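How do I get mustard dye out of a cream top?

Asked 09/06/2020

My favourite cream and mustard top went through a warm wash and now the yellow has crept into the cream bits. Bought it in Gundgate in April and it wasn't cheap! Is it ruined?

Answer 1
Don't put it in the dryer, whatever you do. Soak it overnight in a bucket of cold water with a scoop of oxygen bleach, then rinse and look at the colour in daylight. Mine took two goes.

Answer 2
bin it, mine never came out

Answer 3
I'd try Zein soaker - 500 g tub, and test a seam first.

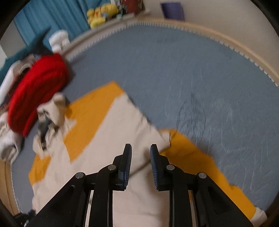
Dry it flat in the shade too, my line in Pladden gets full sun and it faded a good jumper on me.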